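The Gap in the Table

My aunt had a rule that you never judge a table until you've wiped it. I used to think she was just trying to get free labor out of me at Thanksgiving. Then last April I bought a big pale table with seams in the top, and now I wipe it every night and I have opinions.

I'd wanted one solid slab. What I could afford was panels, set side by side with a skinny dark groove between them, from a little secondhand place called Plustside. Kwame Darko, who runs it, wanted 192 dollars and wouldn't budge, though he did throw in a lamp I didn't need (I love the lamp). "You'll hate the grooves for a month," he told me, "and then you'll buy a brush."

He was off by three weeks. I bought the brush in week one!

Grooves catch everything — sugar, eraser crumbs, glitter from a birthday card that I am still finding. My friend Maham Virk cleans vacation rentals for a living, up to seven in a day in high season, and she came over and watched me go at mine with a soaking sponge and actual horror on her face. You go dry first, she said. Soft brush, along the seam and never across it, then a barely damp cloth, then a dry one. All I'd been doing was making paste and pushing it deeper.

She also got me to turn off the overhead light and crouch down so I was looking along the surface with the window behind it. It's a humbling thing to do to a table you were proud of. The crumbs stand up like little buildings.

And pale furniture doesn't keep your secrets. My old table was nearly black and I could go six days without touching it, and no guest was the wiser. On this one a single hair shows up from the doorway.
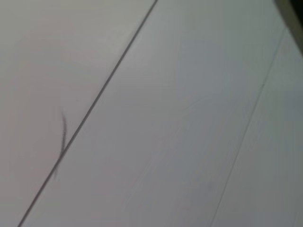 Maham's other trick is a strip of masking tape folded over a butter knife, sticky side out, for whatever the brush leaves behind. I was doubtful. I did one groove, then the next one, and then it was eleven at night and I was eyeing the kitchen drawers.

My neighbor Naveed Butt thinks I should fill the gaps and be done with it. He's offered twice, and he owns the caulk gun. But I've gotten fond of the lines. My daughter uses one as the border between her homework and my coffee, and she polices it pretty hard. Last night I was over by an inch and had to move the mug.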